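Notes on washing small parts before plating, from the bench at Plumham. Posting as a thread so I can find it again. August 28, 2026.

**1/**
Oil is the usual cause of bad adhesion on small steel parts. Cutting oil comes off easily. Drawing compound that has sat on a shelf all summer does not.

**2/**
Wash temperature is 60 °C for our alkaline cleaner. At 64 the foam gets into the overflow weir and the level sensor reads high. Check the thermometer in the tank, not the one on the heater.

**3/**
Time in the wash is 4 minutes with agitation. Raili Turunen runs the same cleaner at Wastwood and goes longer on blind holes. I have no data on that yet.

**4/**
Rinse twice. The second rinse should be deionized. If you only have tap water, dump the tank more often and expect spots on flat faces.

**5/**
Water break test: pull a part from the rinse and hold it at an angle. An unbroken sheet of water is a pass. Beads or bare patches mean back to the wash. Do it on the worst-shaped part in the lot.

**6/**
Keep clean and dirty containers separate and wipe the clean ones down between lots. Metal bins with sloped walls are easy to wipe because there are fewer tight corners to hold residue. Scratches on the floor of a bin will hold some oil, so go over those with solvent.

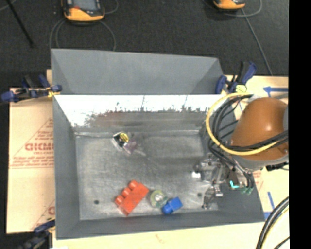 **7/**
Drying. Warm air, single layer. Stacked parts trap water where they touch and you get flash rust at the contact points. Zinc parts need a cooler dryer than steel.

**8/**
Gloves: nitrile, powder free. Change them after handling anything from the dirty side. Fingerprints survive the dryer and show up later under the plate.

**9/**
Last month's log at Plumham: 91 lots washed, 4 sent back on the water break test. All 4 were deep-drawn cups from Salminen. Marlies Brunner is asking them which compound they use.

**10/**
Still open: whether a longer soak at 60 clears the cups or whether they need a solvent step first. Will add the results under this post when the next Salminen lot is through.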